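Hattar Foundation: Early Learning Grants
Second progress report, Porby Play Library
Prepared by Hiba Khoury for Jihad Awwad, grants manager
Period covered: start of the grant through the end of February

1. Where we stand

The short version is that the lending side of the play library works and the learning side is unproven. I know the first report was more cheerful. I wrote part of that one too, and on rereading it I think we passed off a busy opening month as a result.

The grant pays for three things: a lending collection of toys and games for families with children under six, a weekly play session at each of the two sites (Porby and Bernside), and a home visit program in which a trained visitor brings toys to the house and shows a parent how to use them. The application said that together these would raise children's readiness for school. I will take each part in turn and try to keep what we know apart from what we hope.

2. Lending

We made 3596 loans in the period. That is the number on the front page of our website and I would ask you to treat it with care. A loan is one item going out once. A family that takes six puzzles home in a bag has made six loans. A family that renews the same six puzzles has made twelve. Our software, Plorerier, counts a renewal as a fresh loan and we only found this out in the middle of the period, when Sawsan Geagea tried to match the loan log against the paper cards at Bernside and could not get them to agree.

We have asked the supplier to split renewals out. They say the next update will do it. They said that about the last update as well. In the meantime Sawsan is marking renewals by hand at Bernside, and at Porby we are not marking them at all, so the two sites cannot be compared for this period. I would not put the loan total into your own annual review without a note beside it.

What I can say with more confidence is that families come back. Of the first 100 families to join, 40 borrowed something in the last month of the period. I do not know if that is good. I looked for a figure from other toy libraries to set it against and found plenty of claims and few that said how they were counted. Some of the 60 who did not borrow may have moved, had a new baby, or found the bus too much trouble in winter. We have not called them. We should.

Late returns are a smaller problem than I feared. We dropped fines at the start, against my advice, and items still come back. Missing pieces are a bigger problem. A set with one piece gone is still a perfectly good toy for most children but it upsets the adults, who tend to think they will be blamed. We now put a card in each bag saying what is inside and what was already missing when it went out.

3. Play sessions

Sessions ran every week at Porby apart from the week the boiler failed. Bernside lost four weeks because the hall double booked us with a dance class and then with an election count. Attendance at Bernside never picked up again after that gap. The remaining families are loyal, and they are mostly the families who would have found something to do with their children anyway. This worries me more than the low turnout does. The application promised that we would reach parents who do not already use services. Looking at the sign-in sheets, I see a lot of names I know from story time at the branch library.

Onyekachi Ezeani, who leads the Porby sessions, disagrees with me on this and asked that I say so. Her view is that a parent who turns up at everything may still be lonely and worn out, and that we cannot tell need from a sign-in sheet. She is right about the sheet. I still think we are fishing in the wrong pond, and the move of the afternoon session to 5:30 has not changed who comes, only how tired they are.

One change from the first report did help. We cut the number of toys put out. The early sessions had every shelf emptied onto the floor, and children went from one thing to the next without settling on any of it. Onyekachi now puts out a few sets per table and leaves them there for the whole session. She has kept notes on how long children stay with one activity and believes it has gone up. The notes were made by the same person who wanted the change, with no notes from before it, so please take them as an informed opinion.

4. Home visits

This is the costliest part of the grant and the one I have most doubts about. Visits started late because the training started late. The visitors like the work and parents are kind about it on the feedback forms, but everyone is kind about a person who has come to their house and brought toys. Nearly every form has the top box ticked for every question. A form that gives the same answer each time tells us very little, and I would rather stop using it than go on reporting the scores.

Gunārs Venckus, our outside evaluator, has suggested a simpler check: the visitor writes down, at the first visit and the fifth, what the parent and child do when left alone with a set for ten minutes. Two people would read the notes without knowing which visit they came from. He thinks it could be done within the present budget if we give up the end-of-year survey. I am in favor. The survey was going to ask parents if they felt their child was more ready for school, and I can guess the answer already.

He also warned us that five visits may simply be too few to change anything, and that we ought to be ready to hear it.

5. The collection

We have spent most of the toy budget, a little ahead of plan. Over 1000 items are now on the shelves between the two sites. I have three comments on how the money was spent.

The electronic toys were a mistake. We bought them on the strength of the claims on the boxes, most of which use the word "brain." They go out often in the first week, come back with flat batteries, and then sit. We will not buy more.

The big outdoor items are popular and impossible to store. Bernside keeps the slide in a corridor and has been told to stop.

Plain things last. Puzzles, balls, dolls, cups and blocks go out month after month, and they can be washed in a sink. They were also the cheapest items on the order. If I were writing the application again I would ask for half the toy budget and put the rest into staff hours.

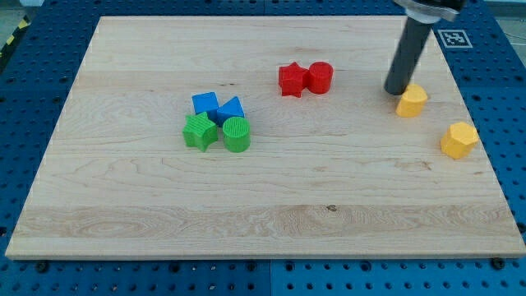 Colored plastic shape blocks on a light wooden board.

I would add a caution about blocks, as the application leaned on them heavily. It said that sorting and stacking at age three leads to better math at age seven. I went back to the sources we listed. Two of them show that children who are good with blocks also tend to be good with numbers, which does not tell us that lending a family some blocks will do anything at all. A third was a sales leaflet. I have asked for the sentence to be taken off our website and it has been softened, though I would have cut it.

6. Money

Spending is in line with the budget overall, with two lines out of step. Toys are over for the reasons given above. Home visits are under because of the late start. We would like to carry the visit money into the next period and not use it to cover the toys, and we will find the toy overspend from the events line. There were going to be two family fun days. There will be one, or possibly none, and I have not heard a good argument for what they would have achieved.

The rent at Bernside goes up in the spring. The hall has not told us by how much. If the rise is large, my recommendation will be to close the site's session and keep only the lending shelves, which could move to the clinic waiting room. The clinic has said yes in principle. Sawsan has asked them to put it in writing.

7. What we ask of you

We would like your agreement to three changes: dropping the feedback form and the survey in favor of the check Gunārs has proposed, carrying over the home visit money, and taking "school readiness" out of our list of outcomes for this year. The last will be awkward, as it is the name of the fund. But we have no means of measuring it with children of this age in the time we have, and a number produced to fill the box would mislead you.

In its place we can report on who joins, who comes back, and who stops coming. Calls to the families who have dropped away will start next month. Sawsan has drafted the questions and I will send them over for comment once Onyekachi has been through them. The corrected loan figures for Bernside will follow separately.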